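Household Organization, Unit 4: Sorting a Mixed Surface
Instructor: Aleksandra Sowa

Read this before the Tuesday session. It covers the first sort only. Labels and long-term storage come in Unit 5.

A mixed surface is any table, counter or shelf where things from different rooms have ended up together. Fruit sits next to electronics, and bath items share space with jars. Most homes have at least one, usually near the door or the kitchen.

Start by grouping things by the room they belong in. Size and color don't matter at this stage. A peach and a lime go to the kitchen. A mesh pouf goes to the bathroom. Small electronics go wherever they are used, with their cords if the cords can be found.

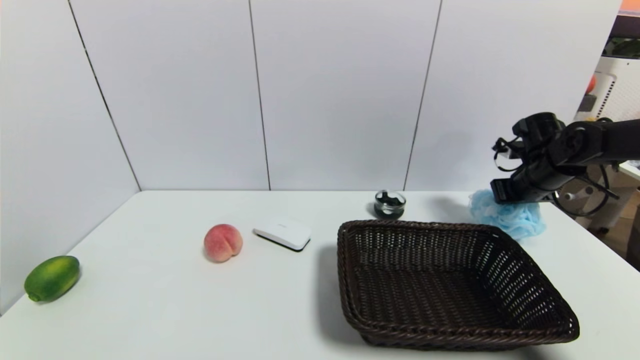 Baskets cause the most trouble in student work. A wide, shallow basket takes fruit well – the pieces can lie in one layer and bruised ones are easy to spot. It does badly with small loose items, which slide to the corners and get covered. Decide what a basket is for before anything goes into it, and keep food baskets for food.

Jars with clear lids should be opened and checked. If the contents belong together, close the jar and move it as one item. If they don't, empty it and sort each thing separately.

Bath items need air. Hang a pouf by its loop if it has one, and don't put it in a closed container or in with food.

Assignment: choose one mixed surface at home, no larger than a dining table. Set a timer for 20 minutes and do the first sort. Write up what you moved and where it went, 200 words, and note anything you could not place. Bronisława Gajewski will collect the write-ups at the start of class. Anything you could not place should stay out until we discuss it – do not start a miscellaneous box.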